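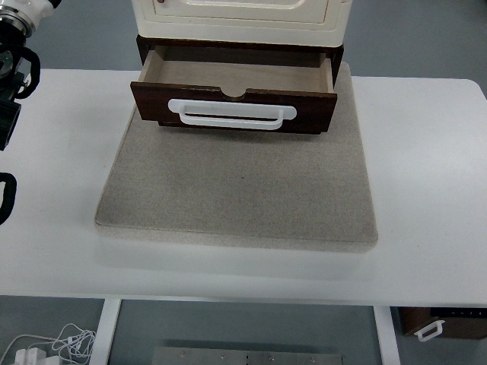
Minutes taken and typed up by the Secretary, Clarnier Allotment and Garden Society

Minutes of the meeting held on Wednesday, March 16, 2022, in the upstairs room at Zoltach Hall

The Chair opened the meeting and said how very nice it was to see so many faces, old and new, on such a miserable wet evening, and thanked everyone who had brought cake (the lemon one in particular was much admired, and the recipe has been promised for the newsletter). Apologies had been received from the plot holders at the bottom end of Tsang Lane, who were bailing out their shed.

1. Minutes of the December meeting
These were read and agreed, with one correction. The leeks that won the winter prize came from plot 44 and not from the plot next door, and the Secretary is sorry for any upset this caused between neighbours who have always got on so well.

2. Money
The account stands at £379, which was £339 when we last met. The difference comes from the seed potato sale, and warm thanks were given to all who stood out in the cold weighing them up. A member asked whether we might put the extra £40 towards a new hose for the lower tap. There was a good deal of support for this, and also a good deal of discussion about hoses in general, and it was agreed to get a price for a decent one before deciding.

3. Seed swap
This took up most of the evening, as it generally does, and a very happy conversation it was too. The swap will go ahead in the spring as usual. Members are asked to write the name of the plant and the year it was saved on every packet, and to do so in ink, please, as last year's pencil had rubbed away on several and we still do not know what half of the beans were. Small drawers were suggested for sorting the packets, one for flowers and one for vegetables, and people seemed to like the idea a great deal better than the biscuit tins. Anyone with a small set going spare is asked to let the Secretary know.

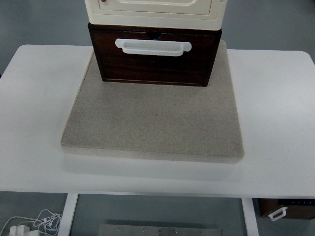

Table with cushion and storage unit.

4. Water butts
Fosine Garden Supplies have offered to let us have 2 water butts at the trade price, lids included. The meeting was delighted and accepted at once. One will go by the top gate and the other beside the compost bays, although a member did wonder, quite reasonably, whether the ground there is level enough. Somebody will go up with a spirit level on the next dry morning.

5. Slugs
A long and lively item. Beer traps, crushed eggshells, wool pellets and going out after dark with a torch all had their champions. It was agreed that we would not agree, and that everyone should carry on with whatever suits them so long as no blue pellets are put down near the pond.

6. Any other business
The padlock on the top gate is stiff again and wants oiling. A pair of green wellingtons, left foot patched, has been in the shed since December and will go to the jumble if not claimed.

The next meeting will be held in the same room, with the kettle on beforehand for anyone who would like to come early. The Chair thanked everyone again and the meeting closed, though a good many stayed behind to finish the cake.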